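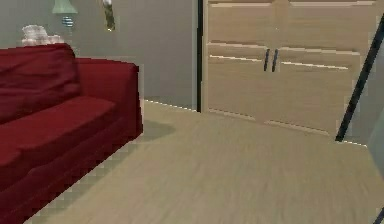
Sofa

Reference > Household > Furniture > Seating

Contents History Construction Filling Covers Sizes Care See also

6 Mar 2023, by Yolanda Marchetti

A sofa, also called a couch, is an upholstered seat for two or more people, with a back and usually with an arm at each end. It is found mainly in living rooms, waiting rooms and hotel lobbies. The word came into English from Arabic by way of Turkish and French or Italian, and at first meant a raised part of the floor covered with rugs and cushions. "Couch" comes from a French verb meaning to lie down. In American English the two words are used for the same thing.

History

Long seats with loose cushions are very old, but seats with the padding fixed to the frame became common in Europe only in the 1600s. Early padding was horsehair, wool or dried grass, held in place by stitching and covered with leather, wool or silk. These pieces were costly and were mostly made to order.

Metal coil springs came into wide use in furniture in the 1800s. They made seats deeper and softer, and they changed the shape of the sofa, which needed a thicker base to hold them. Factory production later in the century brought the price down. Foam became the usual filling after the middle of the 1900s, and many makers then dropped coils in favor of flat zigzag springs or stretched webbing.

The town of Lurnudley had a small upholstery trade from the 1880s. Its largest workshop, Mladenović, employed 42 people at its height and sold chiefly to boarding houses and railroad hotels. The firm kept pattern books for its arms and backs, and the furniture historian Radka Milošević has used them to date unsigned pieces. According to Milošević, the workshop's straight arms are later than its rolled ones, and both were offered together for a number of years. The workshop closed after a fire one July and did not reopen.

Construction

The frame carries the weight. Better frames are made of kiln-dried hardwood, joined with dowels or glued corner blocks. Cheaper ones use softwood, plywood or particleboard, with staples at the joints. Metal frames are used for some office seating and for most sofa beds.

Springs or webbing are fastened across the seat opening. A layer of burlap or similar cloth goes over them, followed by padding and then the cover. The back is built in the same way but with lighter springs. Some sofas stand on legs, while others have a base that reaches the floor - a style that keeps dust from collecting underneath but makes the piece harder to lift.

Filling

Polyurethane foam is the most common filling for seat cushions. Dense foam generally keeps its shape longer. Feathers and down are softer and must be shaken out often. Many cushions combine the two, with a foam core inside a feather wrap. Polyester fiber is used mainly in back cushions, where there is less pressure.

Covers

Covers may be woven cloth, knitted cloth, leather or coated fabric. Cotton and linen are comfortable but stain easily unless treated. Wool wears well and resists flame. Velvet shows marks where the pile has been pressed, and these can often be brushed or steamed out. Strong colors, reds and blues in particular, may fade if the piece stands in direct sun.

Resistance to wear is tested by rubbing a sample of the cloth until it breaks down. The result is given as a number of rubs, usually in the thousands.

Sizes

A sofa for two people is called a loveseat. Larger models are sold by the number of seat cushions or by overall width. A sectional is made in separate parts that are joined in the room, often in an L shape. A sofa bed has a folding mattress or a back that drops flat. A daybed is close to a sofa in form but has a seat as deep as a single bed.

Delivery is a common problem. The size that matters most is often the diagonal depth, measured from the front of the seat to the top of the back, as this decides whether the piece will pass through a doorway on its side. Removable legs and arms help.

Care

Loose cushions should be turned regularly. Crumbs and grit wear the cloth from below and should be vacuumed out. Many American sofas carry a cleaning code - W for water-based cleaners, S for solvents, WS for either and X for vacuuming only.

See also: Armchair, Daybed, Ottoman, Settee, Slipcover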